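# Ravulano handover demos: catch-up minutes, 2022-09-24
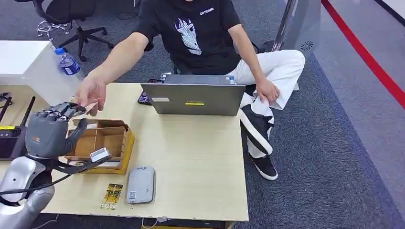

*Card handover at the Prandale bench, small tan card, person to robot hand.*

I took notes this time, so sorry about the spelling!

**Where we're at.** We've got 3,385 handovers saved, and 577 of those are still waiting on labels. I said I'd take a chunk of the labelling home, which I'm already regretting a bit, but the Bronthorpe mob need the lot before we move on to the next batch.

**Cards.** Big chat about whether a flat card is too fiddly to start people on. We mostly agreed to keep it, and to mix up the angle it's offered from (everyone's been drifting into the same favourite spot, me included). Someone wanted to drop the dud grabs altogether. We're keeping them, labelled as misses, so the model gets a look at those too.

**Tray.** Leave it where it is between takes, please. 39 takes got binned in April after it was bumped, and I really don't want to redo that!

**Michiels.** They've asked for left-handed givers as well. Fair enough, we're very light on those. Target is 1,152 and we haven't set a date.

**To do**
- Me: labels, plus a new sheet for the giver's hand
- Bench crew: left-handed takes, seated first and then standing
- Still open: who writes back to Michiels about the date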